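Kevura Remotes - household clutter set, part 2

README, last revised 2022-02-02

What this is

A set of 115 stills of television and set-top box remotes, with a plain text file of button labels for each. Habibur Karunaratne started it after a long argument with Ilze Zariņš over whether anyone can sort remotes by button layout alone. I was on the doubtful side and still am. Please read the limits before you build anything on top of it.

What is in the folder

stills/ - the pictures, one folder per remote
labels/ - one text file per picture, UTF-8
layout.csv - rough position of each key group (top row, navigation, playback, digits)
odd/ - 6 remotes we could not agree on

Labels

Labels are copied as printed. We do not translate them in the main files. A remote with Chinese keys has 确定 in its text file, and the English ("OK") goes in a separate column of layout.csv. Bok-nam Ra checked that column and disagreed with a few of my choices. Where she did, hers is the one kept.
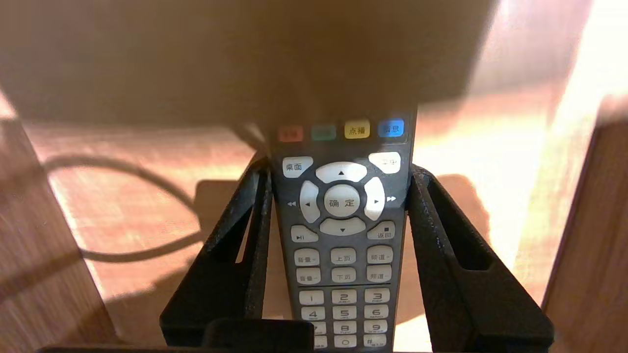
If a label can't be read, write a question mark. Do not fill it in from the colour. People will tell you that the four coloured keys always mean the same thing, and they don't: one remote may print 点播 (video on demand) on yellow and 信息 (information) on blue, and the next may leave both bare. A half-washed-out word gets only the characters you can make out, so a key ending in 中 goes down as "?中".

Limits

The claim in the first draft that this covers "typical living rooms" has been taken out. It covers what was in drawers in Stidstead, plus a box from Mi-kyung Wi. That is not typical of anything.

Lighting is uneven. Red and green keys suffer most - treat any colour value in layout.csv as a guess made by eye.

Agreement between labellers was tested on 50 pictures. It looked good, but two of the three labellers sat at the same table, so I would not quote it.

Still to do

Split the odd/ folder or drop it. Rogelio Cruzado wants it kept.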